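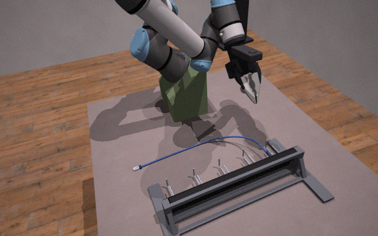 Cable task in simulation, Kulberg open day, shown on the hall screen. Arm over the table, connector end of the cable lying free.

To: cell-sim list
Subject: Re: Notes from the Kulberg open day, cable routing demo

> I could not get to Haltuncombe for the open day. Could someone who
> went write up the cable routing demo? I am mainly interested in three
> things: whether the cable is a real deformable or a chain of rigid
> links, what the fixture looks like, and whether they ran it live or
> played back a recording. The flyer says "Zeline 12" and nothing else.

I was there for the morning session and stayed for the repeat after lunch. Answers below, in a different order from your questions.

1. Live or recorded

Both. The morning run was live on a workstation beside the screen, with the console visible. After lunch they replayed logged episodes, and the presenter said so. The live run was slower than real time. I asked for the factor and was told it depends on contact count, and I did not get a number out of them.

2. Fixture

A long raised bar on a gray frame with a flat foot at each end, set diagonally on the work surface. Five upright pins stand in a row parallel to the bar, on the side toward the robot. One end of the cable is at the far right of the fixture and the rest is free. The task as stated: pick up the free end, bring it back along the pins, and seat the cable in order from right to left.

The pins are separate bodies in the scene file, so pitch and height can be changed without touching the frame. Baptista supplied the CAD for the fixture. The simulated version has simplified collision shapes, and the paired rods at the base of each pin were given as the reason the first mesh import was unusable.

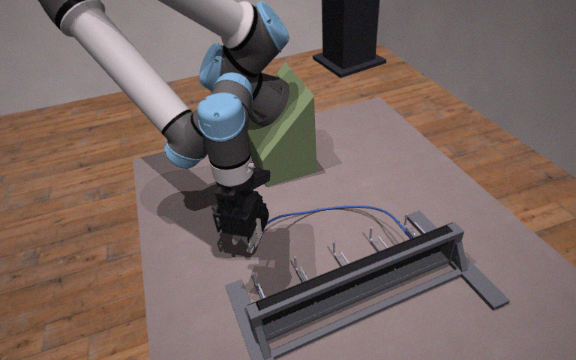 3. Cable model

It is a chain of rigid capsules with bend and twist springs, 111 segments. There is no true deformable solver. Stretch is locked. The connector is a single rigid body attached to the last segment.

Their argument is that the gripper only needs the cable to hang and drag plausibly between two supports, and that contact at the pins dominates the error anyway. I accept this for a thin cable. For anything with a stiff jacket I would want to see a bend test against hardware, and they did not show one. The stiffness values were tuned by eye against bench video. When someone asked about hysteresis the answer was that it is not modeled.

Physics step is 500 Hz. Control runs slower than that, and the gripper command is filtered before it reaches the fingers. I did not write down the filter constant.

4. Robot and gripper

Six-axis arm, black parallel gripper with two fingers. Grasp is by friction only, with no hidden weld constraint between finger and cable. I asked twice, as the last demo we discussed on this list did use one. They opened the scene file and there was no such constraint in it.

One of the replayed episodes was stopped with the fingers closed just over the second pin from the left. At that point the presenter switched on the contact force overlay. Forces at the fingers were noisy but bounded. Lateral force on the pins was plotted in a side window too small to read from where I stood.

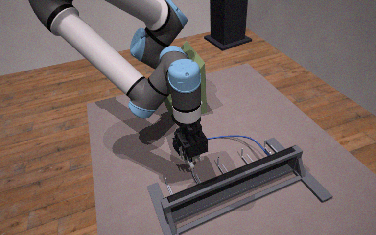

5. Results as stated

They have 900 logged episodes with randomized cable start pose. Table and fixture stay fixed. Success rate was given per pin and falls toward the left end, where the reach is longer and there is more slack to manage. The slide with the per-pin values is supposed to go on the Kulberg site in August. I would rather not quote it from memory.

No transfer to hardware yet. The physical cell at Haltuncombe has the frame installed but the pins were out for rework, so the tour group saw only the frame and an idle controller.

6. Open points

- No sensor noise on joint readings in the episodes shown.
- Friction between cable and table is one value for the whole surface.
- Scene file is promised with the next Zeline release. License not decided.

If anyone else was at the afternoon session and noted the filter constant or the segment length, please post it. I have the handout as a scan and can send it off list.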